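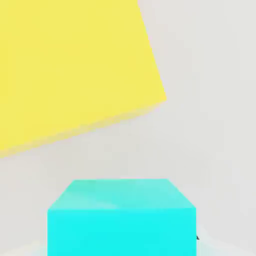 A yellow block and a cyan cube in the simulator. Rendered view, screen capture by the author.

Review: Luteleck home edition, can it teach a machine to clean up a room?

By Thilini Kodikara
16 September 2020

My son is four years old and he owns many blocks. Every evening they are on the floor, and every evening I put them back in their box. So when I read that Luteleck is a program in which a simulated robot learns "household pick and place", I wanted very much to know how far this work has come. I bought the home edition in August and used it almost every evening since then. This review is for people like me, who can write a little code and have a practical interest, and do not work in a laboratory.

What you get

Luteleck is software only. There is no arm in the package, no motors and no cables. You pay 939 for the home edition with one year of updates (the student price is 514, and you must show a school address). For this money you receive the simulator, a library of ready tasks, a training program and a manual in PDF. A real arm can be connected later with a separate product of the same company, named Leleck. I did not buy Leleck and I can't judge it.

The task library is divided into two parts, Home and Shop. In Home there are tasks such as blocks into a box, cups onto a shelf, socks into a drawer and a plate into a rack. In Shop there are sorting parts by color, filling a tray and placing caps on bottles. I tried all of Home and three tasks from Shop.

Installation

The manual says one hour. I needed two evenings. The first evening was lost because the installer wants an older version of the graphics driver and does not tell you so. It only closes. I found the answer in the forum that is run by Kanagaratnam, the reseller from whom I bought my license. They answered my message the next morning and they were polite about my beginner question. After I changed the driver, all went well and the simulator started every time.

My computer is three years old and has a middle-class graphics card. The simulator runs on it without problems, but the training makes it loud. I trained at night with the door closed.

The blocks task

I spent most of my time here, for the reason I already gave. The blocks are plain shapes in strong colors on a pale gray ground, and the light is soft. In the view I saved for the top of this page, the yellow one is so close that you see only a corner of it, and the cyan one stands below it and looks much smaller. For a person it is clear at once that the size is a matter of distance. For the program this was the first big difficulty. In the early training it often behaved as if the nearest block was simply a huge block, and it opened the fingers as wide as they could go and waited.

You can help it. The settings have a part named "View", where you can add a second viewpoint from the side. With the second viewpoint the training takes longer, but the reaching becomes much better. I don't understand why it is switched off at the start. I lost one week with only one viewpoint, and I think many buyers will lose the same week.

I gave each training 900 rounds, because the manual recommends this number for beginners. After that the simulated arm could take a single block which was standing free and bring it to the box. It was a nice moment and I called my husband to look. With two blocks close together it was less nice. The fingers came down between them, pushed one away, and the arm then followed the pushed block across the floor like a cat after a toy. Sometimes it got it. When a block was leaning on another one, it mostly failed.

I also tried to change the colors. When I made all the blocks the same gray as the ground, the success went down very much. I had expected this, but not so strongly. A real floor has a carpet with a pattern, and shadows from the chairs, and a real toy box has things of every color. The simulator lets you load a photo as the floor. I loaded a photo of our carpet and trained again, and the result was in the middle between the clean ground and the gray blocks.

The other Home tasks

Cups onto a shelf is the best one. The cups in the library have all the same form and the handle is always on the right side, so I would not call it a hard task, but the arm learned it well and it put them down gently. You can turn the cups in the settings. After that it needed to learn a second time, and it did.

Plate into a rack worked half of the time. When it fails, the plate goes through the rack, I mean really through it, like a ghost. This is a mistake of the simulator and the company knows about it. It is on their list for the next version.

Socks into a drawer I can't recommend. The cloth in the simulator moves like thick rubber. The arm learned to throw the sock near the drawer and to close the drawer on it. The program counted this as a success. Please check yourself what is being counted before you are happy about a high score! There is a replay button for this purpose, and it is the most useful button in the whole window.

The Shop tasks

Sorting parts by color was learned in one night and made almost no mistakes. Filling a tray also. I think this tells something about the question in general. On a shop floor the parts come from the same side, they have the same form, and somebody has already thought about the light. My cousin works at Sisgate, where they pack small metal parts, and she told me that their machine does one movement all day and does it very well, but when the supplier changed the box, a technician had to come for the whole morning. I recognized this from my cups.

Caps on bottles was too difficult for my computer, or for my patience. I stopped it after the third night.

The manual and the language

The manual is written for people who already know the field. Words such as "policy" and "reward" are used from the first page and are explained on a later one. As English is not my first language, I read slowly and I look up words, so it disturbed me maybe more than others. The pictures in the manual come from an older version, and some buttons have moved. The forum is better than the manual. The help texts inside the program are short and correct.

What I liked

The simulator is stable after the installation.
The replay shows each attempt from every viewpoint.
You can change colors, light and floor without writing code.
The support of the reseller is quick.

What I did not like

The price is high for a home user.
The second viewpoint is switched off at the start.
Cloth is not usable.
The driver problem should be in the manual.

So, can a machine do the chores?

From what I saw in these weeks, one single chore, prepared well and always the same, yes. Cleaning up a child's room, no. Before the arm can take the block, somebody must take away the blanket, the book and the half of a cookie, and when I have done this, I have the blocks in my hand already. And all my results come from a simulated floor. I would expect a real arm on a real carpet to be worse, but I have no measurement of it and I don't want to guess how much.

As a program for learning, I give Luteleck four stars from five for a student and three from five for a parent. If you can get the student price, take it. If you hope for help in the household this year, keep the money and wait for a later version. I will renew my license only if the cloth is repaired, and I will add a note to this review when the next version comes out.

Tested with: home edition, Home tasks complete, three Shop tasks. I paid for the license myself.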